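Workshop build: hand-held grippers, second pair

The second pair of hand-held grippers is assembled and in use at the Dirkudham shared workshop. The bodies are printed, the fingers are black with yellow tips, and the only change from the first pair is in the linkage. The old one used a single pin per finger and developed play after 200 cycles. The new one uses 2 pins and a bushing from Plusterent.

Flat packaging was chosen as the test material. A foil sachet on a smooth white table leaves very little edge to catch, so any slack at the fingertips shows up early. Larger pouches are easier to reach but tend to fold when pinched near the middle. 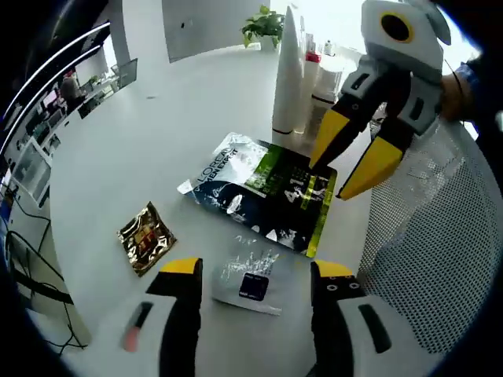

Finger alignment is set with the trigger fully released. Tighten the pad screws in turn, close the fingers on a strip of paper, and pull. If the paper slides out on one side only, loosen that pad and repeat. The Bermúdez jig holds both fingers square during this step and is kept in the drawer under the drill press — please return it there.

The test sheet has 21 pickups per gripper, all from the tabletop. Approach at a low angle, pinch the sachet by one edge, lift it clear and hold it. Log slips separately from missed grasps. The two faults have different causes, and the first sheets mixed them together. 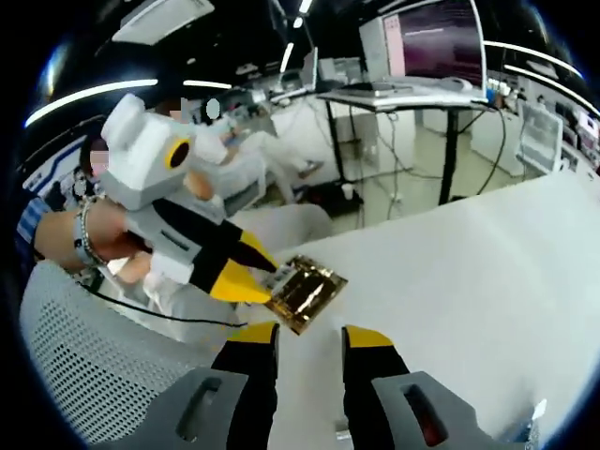 Parts and bench time

Spare fingertips are in the Dolleck bin, sorted by hardness. Take the softer grade for foil. The bench is reserved for gripper work on Friday from 6 p.m.; printer time still has to be booked separately. Revised linkage files will go on the workshop drive in January, once the trigger spring has been settled.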